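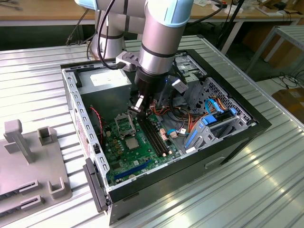 Open tower case on its side, Stedbridge workshop.

January 2018

Glaze tests, batch 1304. Kiln unloaded this morning and I am delighted! The Ulen clay with the ash glaze has gone a deep speckled green where it pooled in the foot ring, far better than the tiles from before Christmas. Longer soak at the top — 20 minutes — and I think that's what did it.

Kokkinos red still crawling at the rim. 3 bowls out of the shelf have bare patches. Michalis Vrettos reckons dust on the bisque, so next lot gets a proper wipe with a damp sponge and dries overnight before dipping. I'd also like to try it thinner (two quick dips, no brush).

Ilano white: lovely and buttery, no pinholes, keep the recipe exactly as it is. Test tile 2565 is on the windowsill if anyone wants to see it in daylight, please do, it's gorgeous.

Need more cobalt before February. Kiln shelf wash running low too.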